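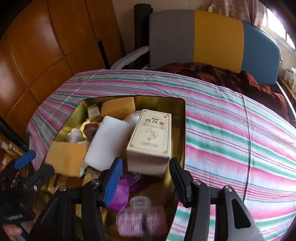

To: Urnlow Neighbors list
Subject: Re: Pladby Lane culvert and the parking lot vote

Villads Hedegaard wrote:

> I was at the meeting until it ended and I still don't understand
> what was approved. The agenda said "drainage maintenance, Pladby
> Lane." What I heard them vote on was a gravel parking lot next to
> the ball field, with the culvert moved to make room for it. Did
> anyone get a copy of the drawing? Also, does the town have to
> notify the people who live on the downhill side? We didn't get
> a letter.
>
> Villads

Villads,

I have a copy of the drawing. I asked for it at the clerk's window the next morning and they made me one while I waited. It is one sheet, signed by someone at Etell, and it shows the lot on the north side of the field with 30 parking spaces. The existing culvert would be taken out and a new one put in closer to your end of the lane. The new pipe is drawn at the same diameter as the old one. There is no note on the sheet about where the water from the gravel goes.

On the notice question, the town rule is that abutters get a letter when the work changes a drainage easement. Moving the culvert does that, as I read it. Routine maintenance doesn't need a letter, and the agenda called it maintenance. Mbali Rampersad raised this from the floor and was told the board would look into it. I have not seen an answer.

The vote was to approve the concept and to spend money on a survey. It was not a vote to build. The construction money has to come back to the board as a separate item, and I was told at the window that it could be on the August agenda. So there is still time to get comments in. Written comments go in the packet if the clerk has them by noon on the day before the meeting. Email is fine but put "Pladby Lane" in the subject or it goes in the general pile.

A few things I would like to see people ask for:

The flow figures for the ditch. The last ones I know of were in the Þorgeirsson report, which was done before the houses on the upper loop went in.

The easement map. Caoimhe Carroll has the deed for 61 Pladby Lane and it gives the easement as 20 feet wide. The drawing looks narrower than that to me but it has no scale on it.

Who asked for the lot. The recreation office says it did not, and the minutes only say "per earlier discussion."

I don't have a position on parking at the field. Cars do end up on both shoulders during games and the school bus has trouble getting by. My complaint is that it was listed as one thing and voted on as another, and that the people who will get the water weren't told.

Nassoro Magesa has offered to scan the drawing so it can go in the list files. Until then anyone can stop by and look at my copy. Evenings after 6 are best, side door.

Ásdís Riis
Pladby Lane, lower end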